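Right, a few of you asked how I got on with the grey tops, so settle in with a cup of tea, because I have more to say about folding than any grown person should.

Some background for those who missed it. In May I promised my sister I'd stop keeping my clean clothes on the chair. The chair had become a sort of second wardrobe, only without doors, and every morning I was pulling things out from the bottom of it like a magician with a tablecloth.

So now I do the folding on the white table, everything grey in one go, and I take my time over it. Four from the same session, all on that table:
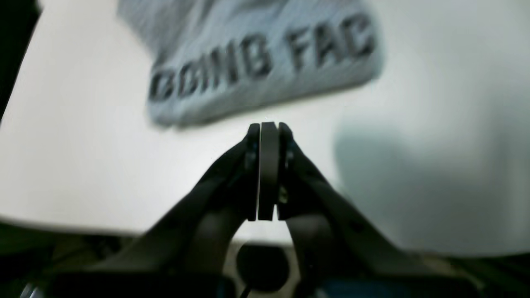
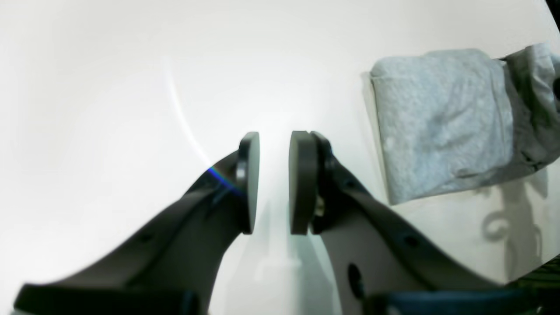
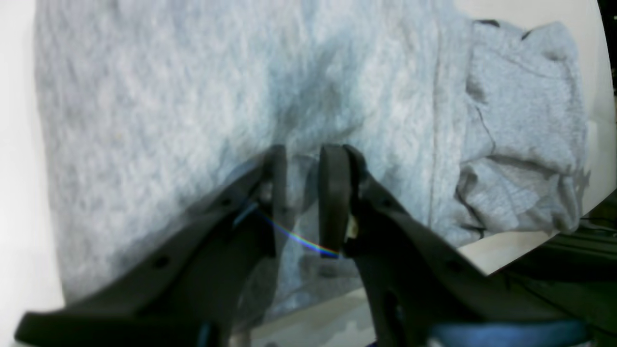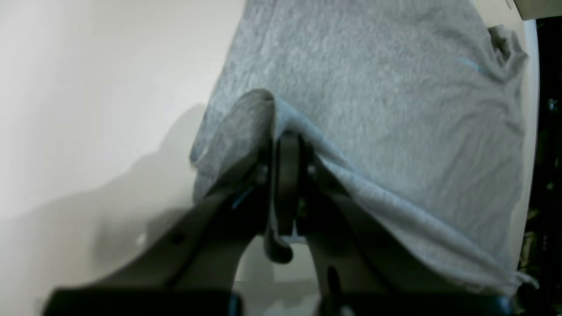 WHY GREY, AND WHY ALL OF IT

I know, I know. I do own other colours! But grey is what I reach for, and a pale heathered grey hides a multitude of sins (toast, mainly). The trouble is that when everything you own is more or less the same shade, you can't tell one thing from another once it's in the drawer, and so the folding has to do the work that colour would do for somebody else.

What I've settled on is this. T-shirts are folded into thirds lengthways and then in half, and in half again if the drawer is shallow. Anything thick and fleecy gets the sleeves tucked across the back first and is then folded only once. Fat folds at the back of the drawer, thin ones at the front, and I can find what I want with my eyes half shut, which is how I generally am at that hour.

A white table helps more than I'd have guessed. I used to fold on the bed, on a patterned duvet cover, and pale cloth on a busy pattern is a nightmare, you can't see where the edge is and you end up with one side longer than the other. On plain white you get the shadow along each crease and you can follow it with your hand.

Somebody asked about seams. Yes, start from the seams! Lay the thing out flat, find the side seam, give it a gentle tug top and bottom until it runs straight, and most of the wrinkles sort themselves out without an iron. If you pinch the cloth in the middle and pull, you only make a new ridge somewhere else and then you're chasing it round the table for the rest of the afternoon. Ask me how I know.

Regula Zwahlen wrote to me after my last thread to say that she rolls everything, always has, and that I should try it. Well, Regula, I did try it, for a whole fortnight, and it's lovely for t-shirts and hopeless for anything with a hood. The hood makes a lump at one end and the roll goes down the drawer like a skittle. So I've gone halfway and I roll the gym things and fold the rest. I hope we can still be friends.

The drawers themselves are the Tramden ones, second-hand, and the deep one is 50 cm across on the inside, which takes two rows of folded t-shirts standing up with a bit of give. I'd put dividers in if I were you. Mine are cut from a shoebox and they've held up beautifully, though the one on the left leans.

A few of you wanted to know about softener and I'm afraid I'm no use there, I gave it up ages ago. I do shake everything out hard before it goes on the airer, two or three good snaps by the shoulders, and I fold the same day if I possibly can. Leave a fleece in a heap overnight and it keeps the shape of the heap for a week.

Vasilis Đorđević, you asked whether it's really worth standing a t-shirt on its edge when you're only going to wear it the next day. I think so? It takes me no longer than laying it flat, and I no longer upset the whole pile to get at the one underneath. But I did it your way for years and came to no harm.

Still to do: the socks (don't), the two jumpers that need the bobbles taking off, and a bag of things for the charity shop that has been sitting by the front door for so long that I've started saying good morning to it.

I'll put up the jumpers next, once I've found the little comb. If anyone has a good way of folding a cardigan with big buttons, please do tell me, mine keeps springing open again.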